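**Robot Cells in Practice, handout 4: Setting up and looking after the two-arm table**

Read before your first shift in the Arnport lab. Reading it during your first shift is traditional but slower.

**1. Before power**

Walk the table once with your hands in your pockets. You're checking the base plates, the frame corners and the paper. The paper matters more than it looks. A wrinkle two fingers wide will tip a plate, and then you'll spend an afternoon tuning a grasp that was fine. Replace the sheet if it's torn, and pull it flat from the far side toward you. Tape goes on the underside only. Tape on top shows up in the camera view as a shiny object of great interest.

Then the cables. Darragh Cronin, who built most of this cell, has a rule that any cable you can't name gets followed to its end before you switch on. Budget time for this. The front of the table is where cables go to retire, and a few of them really are unplugged at both ends. Leave those alone until the April clear-out, when we can all be wrong together.

**2. Power and homing**

Right and left mean the robot's right and left. From the front of the table, facing the bases, the right arm is on your left. Every group gets this wrong once. Please get it wrong with the speed set to 3 percent.

Power up one arm at a time, right first. Wait for the ring at the base to go green before touching the second. Green means the arm is powered and has no fault. It doesn't mean the arm has any idea what is on the table. Home each arm alone, with the other parked out of the work area, and keep a hand near the stop button - near it, not leaning on it, as last year's group will remember.

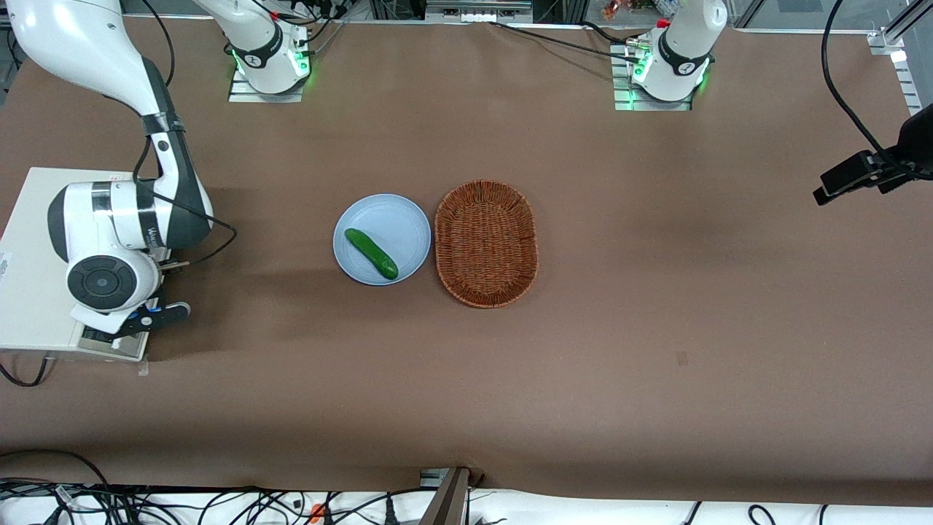 Once both arms are home, check the slack at each wrist. The loop should let the last joint turn through its full working range without pulling tight, and it should not be long enough to catch the gripper. If it does either, stop and re-dress it. Adeel Orakzai keeps the ties in the Danko drawer, so called after the supplier whose label is still on it. Snug is enough. A tie pulled down hard will cut into the jacket, and the fault it causes will come and go for weeks.

**3. Setting the pick task**

The standard exercise is one item moved from a plate into a basket. Use produce of a sensible size. It should be firm and a bit uneven, so that the gripper has something to be bad at. Put the plate and basket close together near the middle, inside the reach of the arm you plan to use, and leave them there while you teach the points.

Teach in this order:

1. Approach, well above the item
2. Grasp
3. Lift, straight up, at least 100 mm
4. Over the basket
5. Release

Do not skip the lift. A sideways move from grasp height takes the plate along with it, and the basket is generally next. Run the whole path at low speed with nothing in the fingers, then with the item, then at 30 percent. We don't go faster than that in this course. Rizwan Satti has a longer speech on the subject if you'd like it.

**4. Weekly care**

- Wipe the finger pads with a dry cloth. Cucumber juice is surprisingly good glue.
- Check the base bolts against the paint marks. If a mark has moved, write it down before you tighten anything.
- Try each camera mount with one finger. If it moves, redo the calibration.
- Look for rubbed spots where cables cross the table edge.

**5. When it stops**

Read the message before clearing it. Code 451 on our controller is a lost gripper connection, and nearly always it's the plug at the wrist. Power the arm down, reseat the plug, power up, home again. If it comes back twice in one session, put the Urwood log sheet on top of the controller and find Sânziana Roman.

"Robot stopped" is not a log entry. Write which arm, which point, what it was holding and what you had changed in the ten minutes before. You will have changed something.

Logs for this exercise are due October 29, 2019, one per pair, with both names on them.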